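보낸 날짜: 2022년 10월 29일
제목: Re: [분장모임] 가짜 상처용 라텍스가 가장자리부터 자꾸 일어나요

안녕하세요, 메일링 리스트 여러분. 늘 읽기만 하다가 이번에는 제가 지난 몇 년 동안 똑같은 일로 속을 끓였던 터라 긴 답장을 써 봅니다. 차 한 잔 옆에 두고 천천히 읽어 주세요.

> 지난 8월에 가입하고 처음 글 올립니다. 아이 학교 행사에서
> 마녀 역할을 맡게 되어서 코랑 턱에 붙이는 조각을 샀어요.
> Ondwood에서 나온 초급자 세트인데 3,000원 할인을 받아서
> 기분 좋게 주문했거든요. 그런데 어젯밤에 연습 삼아 붙여
> 보니까 저녁 먹기도 전에 콧방울 쪽이 들뜨더라고요.
> 풀을 더 발랐더니 이번에는 하얗게 덩어리가 져서 화장이
> 안 먹고요. 원래 이런 건가요, 아니면 제가 순서를
> 틀린 건가요? 그리고 초록색 칠은 붙이기 전에 하나요,
> 붙인 다음에 하나요? 뗄 때 아플까 봐 그것도 걱정입니다.

우선 글 올려 주셔서 정말 반갑습니다. 콧방울은 분장하는 사람이라면 누구나 한 번씩 울고 넘어가는 자리예요. 웃을 때도 움직이고 말할 때도 움직이고, 게다가 얼굴에서 기름이 제일 먼저 올라오는 곳이잖아요. 그러니 손재주가 없어서 그런가 하고 자책하지는 마세요. 저는 첫해에 코를 붙이고 나갔다가 어묵 국물을 마시던 중에 코가 종이컵 안으로 떨어진 적도 있습니다. (국물은 아까웠지만 버렸습니다.)

글만 봐서는 풀 양이 너무 많고 기다리는 시간이 너무 짧은 것 같아요. 저도 설명서를 대충 읽는 편이라 한동안은 바르자마자 꾹 눌러 붙였거든요. 그런데 이런 풀은 하얗던 것이 투명해질 때까지 가만히 두었다가 붙여야 힘이 생깁니다. 제가 요즘 쓰는 건 Kondora 풀인데, 피부 쪽에 한 겹, 조각 안쪽에 한 겹, 이렇게 얇게 바르고 둘 다 투명해진 다음에 가운데부터 바깥으로 눌러 나갑니다. 덩어리가 진 것도 아마 덜 마른 풀 위에 또 풀을 올려서 그랬을 거예요. 한번 그렇게 되면 위에 뭘 발라도 울퉁불퉁하니, 아깝더라도 떼어 내고 처음부터 다시 하시는 게 속 편합니다.

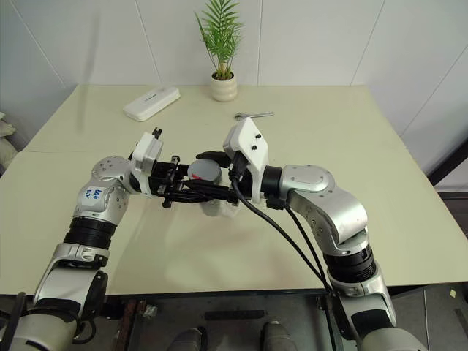
라텍스 조각의 가장자리 이야기를 조금 더 해 볼게요. 들뜨는 자리를 잘 보면 대개 테두리가 두껍게 남아 있는 쪽입니다. 초급자 세트는 테두리를 넉넉하게 남겨서 나오는 경우가 많으니, 작은 가위로 얇은 부분만 남기고 다듬어 주세요. 이때 일자로 자르지 말고 살짝 들쭉날쭉하게 자르면 나중에 경계가 훨씬 덜 보인답니다. 다듬은 다음에는 액상 라텍스를 스펀지에 조금 묻혀 경계선 위를 톡톡 두드려 주면 되는데, 여기서 제가 꼭 드리고 싶은 말씀이 작은 통에 덜어 쓰시라는 거예요! 사진 속 두 집게가 사이에 마주 잡고 있는 원통형 용기처럼 자그마한 통이면 한 번 쓸 양을 담기에 충분합니다. 큰 병을 통째로 열어 놓고 작업하면 얼굴을 들여다보는 사이에 병 입구부터 굳어서, 다음번에 쓰려고 보면 고무 마개가 하나 생겨 있거든요. 저는 그렇게 해서 멀쩡한 라텍스를 두 병이나 버렸습니다.

초록색은 붙인 다음에 하시기를 권합니다. 미리 칠해 두면 편할 것 같지만, 막상 붙여 놓고 보면 코만 다른 집 마녀 코 같아요. 게다가 피부에 화장이 먼저 올라가 있으면 풀이 화장에 붙는 셈이라 금방 떨어집니다. 순서를 적어 보자면 이렇습니다.

세수하고 물기를 완전히 닦는다. 로션은 그날 하루만 코 주변에는 참는다.
조각을 붙이고 경계를 라텍스로 메운다.
다 마르면 투명 파우더를 가볍게 두드린다.
크림 타입 초록색을 얼굴과 조각에 한꺼번에 바르고, 콧방울 옆과 턱 밑에는 조금 어두운 색을 넣는다.
다시 파우더.

어두운 색은 꼭 검은색이 아니어도 돼요. 저는 보라색을 아주 조금 섞어 쓰는데 무대 불빛 아래에서 이게 참 예쁩니다. 색은 Đoàn 팔레트를 두 해째 쓰고 있어요. 뚜껑이 헐거운 것만 빼면 불만이 없고, 초록이 형광기가 적어서 어린아이들도 덜 무서워하더라고요. 무섭게 하는 게 목적이시라면 이건 단점이겠네요.

뗄 때 걱정하신 것도 말씀드릴게요. 절대로 그냥 잡아당기지 마시고, 풀 회사에서 같이 파는 리무버를 면봉에 묻혀서 가장자리로 조금씩 밀어 넣으세요. 눈이나 콧구멍 안으로 흘러들지 않게 고개 각도도 신경 쓰시고요. 저는 드라마 한 편 틀어 놓고 합니다. 급하게 뗀 날은 다음 날까지 코가 빨개서 분장이 필요 없을 지경이었어요. 그리고 혹시 라텍스 알레르기가 있으신지 모르겠는데, 고무장갑만 껴도 가려운 분이라면 라텍스 조각은 아예 쓰지 마시고 실리콘이나 젤라틴 쪽을 알아보세요. 풀도 팔 안쪽에 조금 발라서 하루 두고 보시는 게 좋습니다. 행사 당일에 처음 알게 되면 너무 속상하니까요.

참, 마녀 모자도 쓰시나요? 쓰신다면 모자는 분장 전에 한번 써 보셔서 챙이 코를 건드리지 않는지 확인해 보세요. Gritton 모자가 챙이 빳빳하고 모양은 참 좋은데, 고개를 숙이고 벗다가 코끝을 치기 딱 좋은 길이예요. 저는 결국 챙 안쪽에 철사를 넣어서 앞을 위로 구부려 쓰고 있습니다. 보기에도 그쪽이 더 심술궂어 보여서 마음에 들어요.

조각이 한 번 썼다고 못 쓰게 되는 건 아니니, 어젯밤에 연습한 것도 버리지 마세요. 뒷면에 남은 풀을 살살 밀어 내고 안쪽에 파우더를 발라서, 모양이 눌리지 않게 휴지를 뭉쳐 채워 두면 됩니다. 저한테는 그렇게 해서 네 번째 쓰고 있는 턱이 하나 있는데, 이제는 정이 들어서 못 버리겠어요.

행사 잘 치르시고, 괜찮으시면 후기도 꼭 올려 주세요. 혹시 붙이다가 또 막히는 데가 있으면 밤늦게라도 편하게 물어보시고요. 저는 이번 주말 내내 제 늑대 귀랑 씨름하고 있을 예정이라 메일은 자주 볼 것 같습니다.

따뜻하게 입고 다니세요.
늑대 귀 만드는 회원 드림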